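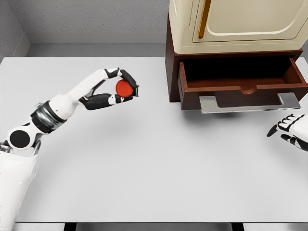

双腕ハンド作業シミュレーション 運用基準ギャラリー

本ページは、Randar 操作評価班が社内規程「Kernirov 手順書」の補足として公開している図版集である。対象は、引き出し付き什器と小物体を用いる卓上作業のシミュレーション評価。規程本文は別ページに置き、ここでは図版と適用箇所の注記のみを載せる。編集は Rin Takeda。最終改訂は7月。

図版の注記中「要」は必須項目、「推」は推奨項目を示す。条番号は手順書第2版による。第1版の条番号で引用している報告書は、次回提出時に改めること。

図1 把持と待機(冒頭の図版)
左のハンドが赤い円板状の物体を指先で挟み、卓面から離して保持している。右のハンドは開いたまま卓面のすぐ上にある。引き出しは開いた状態で、中は空。
適用:4条(把持)、6条(非作業腕)、9条(可動部の状態)。

図1に関する注記

4条 把持(要)
薄い円板は、対向する指で挟むこと。指の腹全体で包む把持は、離す際に物体が回転しやすいため評価対象から外す。接触点の数と位置はログから取得し、レンダリング画像からの目視判定で代用しない。画像では指の陰になる接触が必ず残る。

4条の2 保持高さ(要)
搬送中の物体は、卓面および什器の縁と干渉しない高さに保つ。高さの基準は物体の最下点とし、手首座標を用いない。手首座標による旧式の記録は、変換式を添付した場合に限り受理する。

6条 非作業腕(要)
片腕で完結する作業では、もう一方の腕を什器の可動範囲の外で待機させる。待機姿勢の指は開くか軽く曲げるものとし、握り込まない。待機腕の関節指令値も、作業腕と同じ周期で記録する。省略した記録は欠測として扱い、後から補間した値を提出してはならない。

6条の2 待機腕の画角(推)
待機腕は、少なくとも手先が主視点に入る配置とする。全体が入らない場合は副視点を併用し、試行番号を一致させる。

9条 可動部の状態(要)
引き出し、扉などの可動部は、試行開始時の変位を数値で記録する。「開」「閉」の二値のみの記載は不可。把手の形状が異なる什器を同一の試験群に混ぜる場合は、什器ごとに識別名を付ける。上段と下段で材質設定が異なる什器は、摩擦係数も段ごとに記載する。

9条の2 収納部の内容物(要)
投入作業を評価する場合、収納部の初期内容物を一覧にする。何も入れない場合も「なし」と明記し、空欄にしない。空欄の提出票は差し戻す。

11条 卓面(推)
卓面は無地で明度の高い設定を標準とする。作業に用いない小物は配置しない。散乱物を含む条件は別の試験群として登録し、標準条件の成功率と合算しないこと。

12条 照明と影(推)
影の描画は有効のままとする。描画負荷を理由に無効にした場合、視覚入力を用いる方策の結果は参考値とする。光源の位置と強度は試験群内で固定し、変更したときは群を分ける。

試行数と判定

1試験群は27試行で構成する。このうち13試行は物体の初期位置を固定し、残りは登録済みの乱数種から生成する。乱数種の差し替えは、理由を問わず試験群の新規登録を要する。1試行の上限は3,000ステップ。上限に達した試行は失敗とし、途中経過による部分点は与えない。

物体を落下させた試行は、その後に拾い上げて完了した場合でも「落下あり」として区分する。什器の本体が初期位置から動いた試行も同様に区分を分ける。

物理演算の破綻(貫通、発散、指先の振動など)が認められた試行は、成功・失敗のいずれにも数えない。該当ログを保存し、Ifans 環境の版番号を添えて報告する。除外した試行の件数は、結果表の脚注ではなく本表に記載する。

実機への適用

本基準に適合した結果は、実機での安全性を示すものではない。実機試験へ移行する際は、Jideo 試験室の入室規則および非常停止の点検表に従う。シミュレーションで用いた速度上限をそのまま実機に転用することは認めない。

図版の引用

社内資料への転載は、図番号と条番号を併記すれば申請不要。切り抜きや色調補正を加えた図版は、4条および9条の説明に使用しない。社外発表に用いる場合は、原稿の段階で操作評価班に送付すること。

改訂の要点(第1版からの変更)
・6条に待機腕の記録周期を追加
・9条の二値記載を廃止
・9条の2を新設
・11条を必須から推奨へ変更
・部分点の規定を削除

関連ページ:Kernirov 手順書 本文/試験群登録票/除外試行の報告様式/用語一覧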